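3.2 What people told me about their kitchen tables

I went into the Clallden interviews thinking I'd hear mostly about meals, and boy was I wrong. I mailed out 600 letters in June and talked with 100 households, and the table kept turning up as the place where bills get paid, homework gets fought over and coats get dumped. One woman in Pluroscombe told me she hadn't eaten at hers in 11 years! I had to go back and rewrite half my questions after that (the old set is in Appendix B, if you're curious).

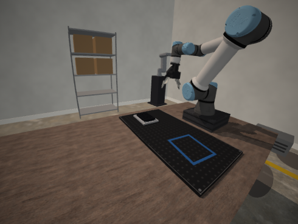

Figure 5. Brown wooden table with dark and light grain streaks, computer rendering.

I also asked folks how they felt about scratches and stains, and this is where I part ways a little with my own earlier paper. Back then I figured people put up with wear. Now I think plenty of them like it – they'd run a hand over a mark while they talked and tell me which kid made it. The Pluroscombe group did this more than the Clallden group, though I'd be careful with that, seeing as I did those visits in the evening when everyone was home and feeling talkative.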